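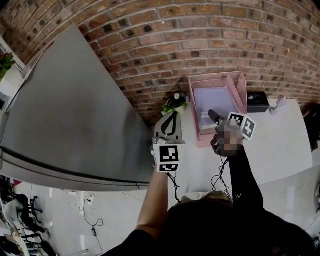 Yasaman Hosseinzadeh
16 July 2022

A few people asked how we teach the arm at Drisdale to do desk chores, so I'm writing it up as a thread. Short version: a person does the chore with two hand-held grippers, and the arm learns from the recording.

You hold one gripper in each hand and work the way you'd work with your own fingers, only slower and clumsier. The fingers on the hand-held grippers are the same shape as the ones on the robot. If you can't pick something up with them, the robot won't manage it either.

The white cubes with the black-and-white squares are markers. Software finds the squares in the video and works out where each gripper is and how it's turned. You want at least one face visible all the time. If both hands cross and the cubes get covered, we lose track for a moment and usually toss that take.

The task this month is the desk tray. Pick up a sheet or a folder, put it in the pink wire tray, let go, back off. The tray has a tall back panel, so you come in from the front or from above.

We used to do this by remote control. Houshang Ghorbani sat at a pair of joysticks and drove the arm while watching a screen. He got good at it, but one folder took him longer than it takes me to do the whole pile by hand.

Remote control still has one real advantage. Every move you record is a move the arm can make, by definition. With the hand-held grippers I can reach somewhere the arm can't, and I won't find out until playback.

So there's a check after each session. Keyvan Sharifi wrote it. It runs the recorded path through a model of the arm and flags anything out of reach or too fast. My first week it flagged most of what I did. Too fast, nearly every time.

Things I was told on day one: start with both grippers up and still. Close fully or open fully. Don't fix a bad grasp in the air, put the thing down and take it again. Don't talk to people with your hands moving.

The last one is harder than it sounds.

Cables. Each gripper has one, and they hang down and catch on the table edge if you turn too far. Before each take I check that I have slack on both sides. Prumetti, who sold us the grippers, say a wireless version is coming in September. They said that last year too.

Someone asked if we clear the room first. No. The plants stay on, so do the fridge and the office chairs. We tried recording against a plain backdrop early on, and the arm did fine in front of the backdrop and badly everywhere else.

We do move things on the table between takes. Tray a little left, tray turned, plant closer or farther away. The arm is supposed to learn where the tray is by looking, so the tray can't always be in one spot.

Numbers, for those who want them. The target for the tray task is 2,000 good takes. A session is 2 hours, then you hand over to somebody else. Your thumbs will tell you why.

There are 8 of us on the rota. Everyone does the task a bit differently. Shahram Yazdani pinches a folder by the corner, I take it by the middle of the long side. We argued over whether to make everyone do it one way.

We settled on letting people choose, but sticking to one way for a whole session. Mixing both in one session gave us an arm that went for the corner, changed its mind halfway and closed on air.

Current state: on our last test it got 7 folders in the tray before it missed one. Single sheets are much worse. A sheet flat on a table is hard to get hold of with stiff fingers. I slide mine to the edge first and the arm hasn't picked that up yet.

Reply to Hatem Ait Brahim: no, you don't need any robotics background. I came from Plusgate, where I did inventory. What helps is being patient and doing a thing the same way many times.

Also to Hatem: yes, failed takes are kept, in a separate folder. Keyvan wants to use them later to teach the arm what a dropped sheet looks like. For now they just take up disk space.

Next task is closing a drawer with one gripper while the other holds something. The Rivadeneyra people have been at it longer than we have and we're visiting them before we start. I'll post again once we have some drawer takes.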